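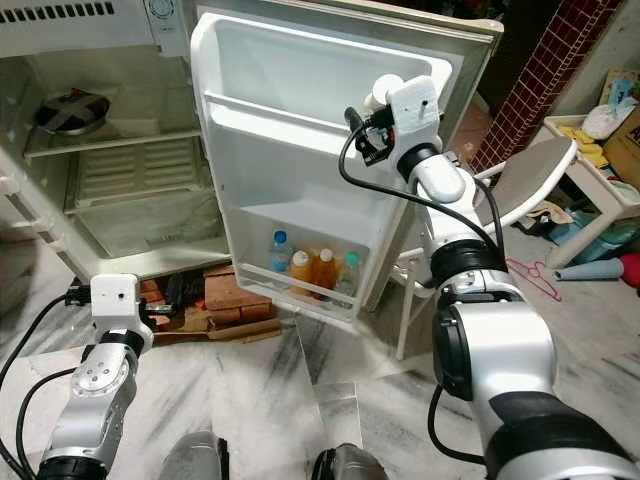 I am trying to settle a household argument about whether a mostly empty fridge costs more to run than a full one. My brother-in-law says yes, loudly, and has been saying it since July. He has seen the inside of ours in the basement suite at Wendedden: one lidded pan on the top shelf, a few bottles in the bottom door bin, two of them orange, and a great deal of off-white plastic to admire. His position is that I am paying to chill air. Mine is that I live alone down here and can't eat a fridge's worth of food to please a compressor. The fridge is 11 years older than my car and the outside has seen some life, but it runs. Do I need to fill it up?

*basementdweller, Aug 31, 2019*

---

**mrs_gasket**

Your brother-in-law is half right, and I'm sorry to be the one telling you. Full things hold their temperature better when the door's open. Jugs of tap water will do. I keep four litres of it in the bottom of mine and it's the best-behaved thing in the kitchen.

**Vitalii Kobzar**

Disagree with the jugs. You pay to cool the water down first, and after that it just sits there taking up the spot where a cabbage would go. If you open the door a couple of times a day the difference is pocket change. If you stand there with it open wondering what you came for, jugs won't save you.

**mrs_gasket**

I've never once stood there wondering. I know exactly what I came for and it's cheese.

**tightwad_tess**

Both of you are arguing about the wrong end. An old fridge spends its money through the seal. Shut the door on a five dollar bill and pull. If it slides out with no fight, the gasket is tired. Give it a wash with warm soapy water first, though. Half the "dead" gaskets I've met were jam.
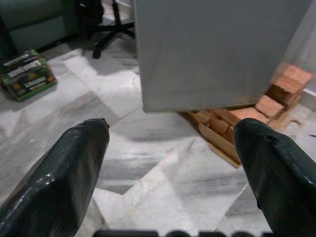
**basementdweller:** How far should it sit from the wall?

**tightwad_tess:** A hand's width at the back if the coils are exposed, and a bit of breathing room at the sides. Check your manual if you still have it. You don't still have it.

**basementdweller**

I don't still have it. The bill slid out like it was late for a bus, so I washed the gasket, and now it grips a bit at the top and not at all along the hinge. My uncle swears by a hair dryer to soften the rubber. He also swears by a used Buvmont he bought from Dmytriv's in town, and I've heard that fridge through a closed door and a floor, so I'm taking him under advisement.

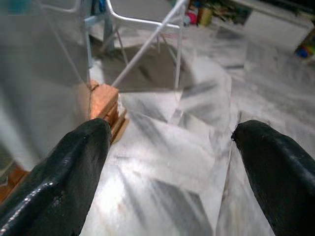
Anyway, I also borrowed a plug-in meter from the neighbour upstairs and did the arithmetic on the back of a flyer. It comes to over 1,145 kilowatt hours a year. I'd like somebody to tell me that's normal.

**Vitalii Kobzar**

It's not normal. That's a lot for one person's leftovers. How long did you leave the meter on?

**basementdweller**

One evening. It was a warm evening. I may also have been in and out for ice.

**Vitalii Kobzar**

Then your number is nonsense, good news. Leave it on for a week, don't change your habits, and read it at the same time of day. And turn the dial down a notch if your milk is freezing at the back. Plenty of people run them on the coldest setting because the previous tenant did.

**mrs_gasket**

Put a thermometer in a glass of water on the middle shelf overnight before you touch the dial. You want 4 or a bit under. And I maintain the jugs.

**tightwad_tess**

Hair dryer is fine on low, keep it moving. If the hinge side still won't grip after that, order a gasket. The Skarko ones I got fit well once I'd laid them flat in the sun to get the folds out.

**basementdweller**

Meter is back on. Brother-in-law has been told the matter is under review, and he's bringing over a jug.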